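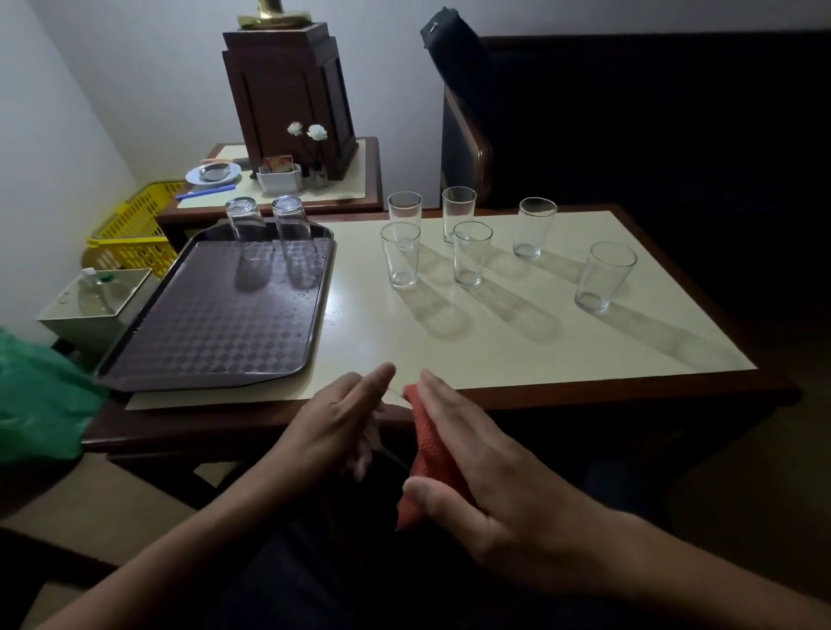 Drying glasses by hand, with a tray on one side and a red cloth in the right hand.

What the glass cloth knows

2019-06-21

I have been asked more than once this year what I think of teaching robots by showing them. You do the job, the machine takes note, and in time it does the job too. Prollbridge, where I sit on the kitchen side of things, has been talking to a firm called Vandow about exactly this, and the job everyone keeps coming back to is drying glasses. I think it is a worse choice than it sounds, and I think the teaching is being sold as easier than it is.

The sales line is that anybody can be the teacher. You need no code and no engineer, just a pair of hands. Vandow's people told us in January that 165 showings would be enough to get going. By spring the number was 400. I don't hold it against them that the number moved, but I would like to know what it was based on the first time.

Drying a glass is mostly feel. The left hand holds it on its side, the right hand pushes the cloth in, and then one or the other turns. How hard you push depends on how thick the glass is, and you find that out through your fingers. A recording from head height gets the shape of the hands and very little of the pressure. Look at the cloth below, stuffed down inside with a tuft sticking up over the rim, and tell me how tightly it is packed. I can't, and I have dried glasses for a living. 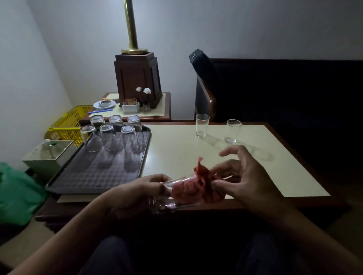

Is remote control any better?

Gounder, the other firm we looked at, goes about it differently. Their teacher sits in a chair with a handle in each hand and drives the arms directly, so whatever gets recorded is something the robot really can do. I grant that this is the more sensible idea. A human wrist turns in ways their arms don't, and it saves you from teaching a trick the pupil has no joints for.

But the driver can't feel the glass either. I had a go myself, on a tumbler, for the better part of an afternoon. You end up working by eye, slowly, and gripping far too hard or not hard enough. I got seven glasses done and I wouldn't have served a drink in any of them. So what I taught the machine that day was my own clumsiness with handles, and it is sitting in their records with everybody else's.

They say the bad ones are weeded out. I asked who does the weeding and how they judge a dry glass from a recording, and was told it was a good question.

Then there is the matter of sameness. Teachers settle into habits quickly. The tray goes on the left, the cloth stays in the right hand, and the drinking glasses are all much of a size. Of the 224 showings Gounder let us look through, I didn't find one with a wine glass in it. Our bar has stems, handles, chips and lipstick.
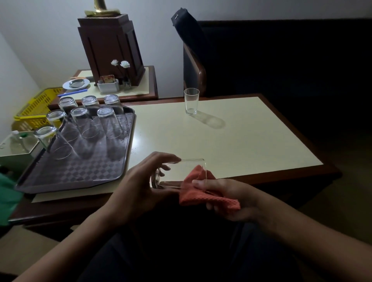 What I would ask for first

I'm not against any of this. Enov, the small software outfit that does our rotas, thinks I'm being an old grump, and they may be right. If a machine could dry up to 400 glasses a night without a breakage I would shake its hand, or whatever it has.

What I want before we sign is dull stuff. I want to see it handle a glass it has never met, from our shelf, picked by us. I want it done with our cloths — the thin ones, after a month of washing. I want the failures shown along with the rest, and I want to hear how a correction gets made. If I find it leaves the bottom damp, do I show it once more, or do I sit down for another 165?

I would also like the teachers to be paid properly. Both firms spoke of showing as if it were a thing people give away in passing, like directions to the station. It is skilled work, done over and over with someone watching, and the whole product rests on it. Neither quote had a line for it. I've sent both back and asked for one.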